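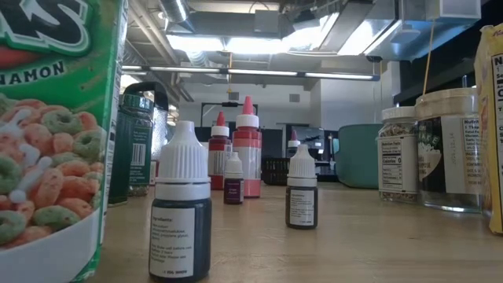
Become a local partner for Telari in Lirkden

Telari makes loose tea blends and sugar-free baking mixes, and we're opening up the Lirkden area in January. We need two local partners to get it going: people who like food, like talking to shopkeepers, and fancy running a small patch of their own with proper backing from us.

We started with Cha, our spiced black tea, sold to cafés in Trimer. The cafés asked for something to bake with, so the mixes followed, and now both go out on the same van every fortnight. Lirkden customers have been ordering by post for a while and keep asking when they can buy from a shop. We'd love to be able to tell them!

What you'd be doing

Visiting independent grocers, farm shops and cafés, leaving samples and going back to see how they went down. Taking orders and sending them through to Sosina Derese in our office. Running a tasting table at markets and school fairs (you pick which ones, we pay for the pitch). Letting us know what people say, including when they don't like it.

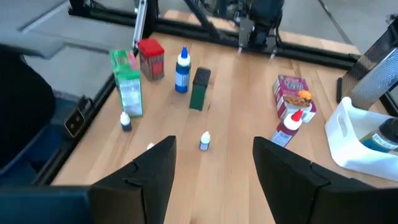 Good shelf sense helps a lot in this work. A small grocer might give you a single shelf by the till, and you'll be the one suggesting what goes where and what should come off it. It's worth getting into the habit of looking at ordinary groceries this way. A tall green box at the back of a table catches the eye before anything small does, and our own tins are on the short side, so we tend to ask for a spot at eye level or bring a riser. Kedir Wolde will go through all of this with you in your first shops, and he's very good at it.

Who we're looking for

You should be over 18, live within easy reach of Lirkden and be able to give us five half-days a fortnight. A car is useful but one of our Trimer partners does the lot by bus. Sales experience is welcome, and so is having none, as long as you turn up when you've said you will. If you already sell for another food company, tell us which and we'll see whether the two fit together.

Pay and costs

Partners are self-employed. You earn commission on every order from your patch, repeat orders included, and there's a £500 payment after your first full quarter. There is no joining fee, you don't buy stock from us, and you are not expected to sign up anyone else. Samples, leaflets and the tasting kit are free.

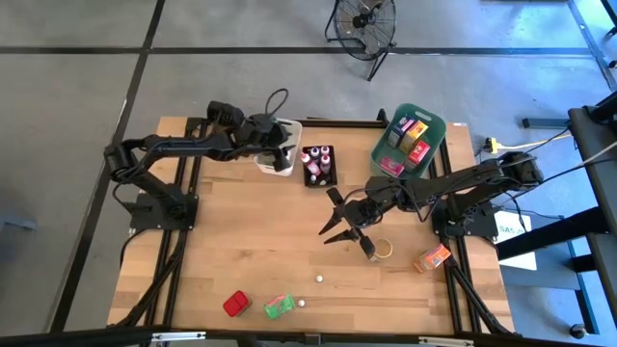 Small bottles of pink and magenta liquid in a black tray, next to the white bin.

How to apply

Write to Jagadeesh Hegde at our Trimer office by 3 Dec 2023. A page is plenty. Tell us where you live, which shops near you that you'd try first, and what you'd put on a tasting table for a cold morning. Phone chats come next, then an afternoon with us in Trimer, travel paid. Do mention any dates you can't manage in January, and any food allergies, as there will be cake.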